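Search this site
Enter keywords Go
Menu

Grastmont Community Food Project
Half-year report to the Bistara Fund, March
Prepared by Agnes Eide, project lead
0 Comments 3 Shares

You asked us to keep this to two pages and to lead with the numbers, so the numbers lead. Between the start of the grant and the end of last month we gave out 2,322 vegetable bags from the Grastmont pickup point. Our target for the period was lower, and I would like to claim we set it low out of modesty. We set it low because we had no idea.

Of the households who collected a bag, 813 came back for at least one more. We don't know why the others didn't. Some will have moved, some will have found the hours impossible, and a certain number, I suspect, met the kohlrabi and made a decision.

Supply

Most of the produce still comes from the Gebretsadik farm, who have been patient with us on everything from crate returns to our habit of calling at supper time. Their fall squash crop was very good, which you will be able to confirm by asking anyone in Grastmont, where squash was for a while a form of currency. We have agreed on a smaller squash share for next season.

The winter gap was worse than we planned for. We covered it with wholesale buying through Sirnow, and that is where the overspend on line four comes from. The price per bag went up and the contents got duller. People noticed both the turnips and the frequency of the turnips. For next winter we have asked the farm to put more ground under storage carrots and cabbage, and we have set aside money from the travel line, which we hardly touched, there being nowhere to go.

Delivery

Home delivery began late. The application said it would start in the first month. It started in the third, after a long exchange about insurance in which I learned more about the word "incidental" than I had hoped to in this life. Since then we have run 9 routes without a missed week, apart from the ice storm, when we missed it along with everyone else in the county.

The van passed inspection on the second try. The sliding door now slides.

Cooking sessions

This is the part of the grant I was most doubtful about, and I said so at the time, in writing, so I can't very well hide it now. Felista Ndung'u took the sessions over after the first month and threw out my lesson plan, which had a unit on knife safety so thorough that people left before the onions. Her version begins with whatever came in the bag and ends with lunch. There are no handouts. Attendance has held up even on wet mornings, and two of the regulars have begun correcting her on okra, which she takes as a compliment, or says she does.

The most common request is still for something to do with eggplant. We had assumed people wanted new recipes. What they wanted was permission to peel it, salt it or not salt it, and fry it in more oil than the leaflet allowed. The leaflet has been withdrawn.

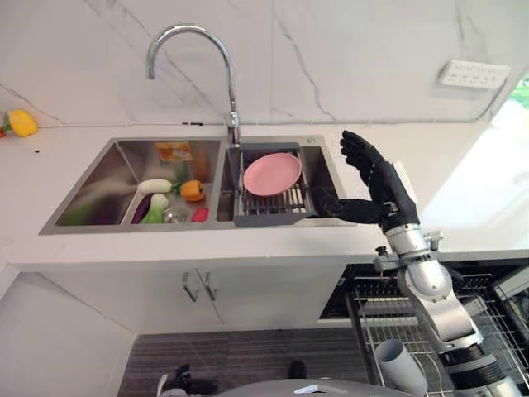

Eggplant, bok choy, radish and an orange pepper in the sink.

Bok choy has been the quiet success of the year. It cooks fast, it is hard to ruin, and the children who won't eat spinach seem not to have been told the two are on the same side. Radishes remain a tougher sell. Felista roasts them, and this has won over a small group who are now rather evangelical about it.

We meant to hold a session for people cooking with only a microwave or a single burner. We held one, it was well liked, and then we lost the room to a tax clinic until the middle of April. It goes back on the calendar after that. I would ask you to count this one as delayed and not as dropped.

Money

Spending is within budget overall, though it got there by an indirect route. Produce is over, travel is well under, and wages are where we said they would be. The full sheet is attached. The item marked "misc. cold" is a secondhand refrigerator. I have asked our bookkeeper to use a different label.

What we got wrong

The sign-up form was too long. It had nine questions before it got to the person's name, and one of them asked about "household food practices," a phrase that made a retired bus driver put down the pen and walk out. It now fits on half a sheet. Sign-ups improved in the very next month, and I take no pleasure in the fact that Felista had suggested it in the first week.

We also opened the pickup point at hours that suited us. Moving the close from five o'clock to 7 p.m. cost very little and was the most useful thing we did all winter.

Next six months

We will run the spring bags from the farm as planned, bring back the one-burner session, and add a second pickup point on the east side if the church hall and its alarm system can be brought to terms. We are not asking for more money in this period. We would like permission to move what is left of the travel line into produce, and an answer by the end of April would let us confirm the carrot order.

Agnes Eide

Was this page useful? 0 Comments

Get our newsletter. We send it once a month and you can unsubscribe at any time.
This site uses cookies. Accept Manage settings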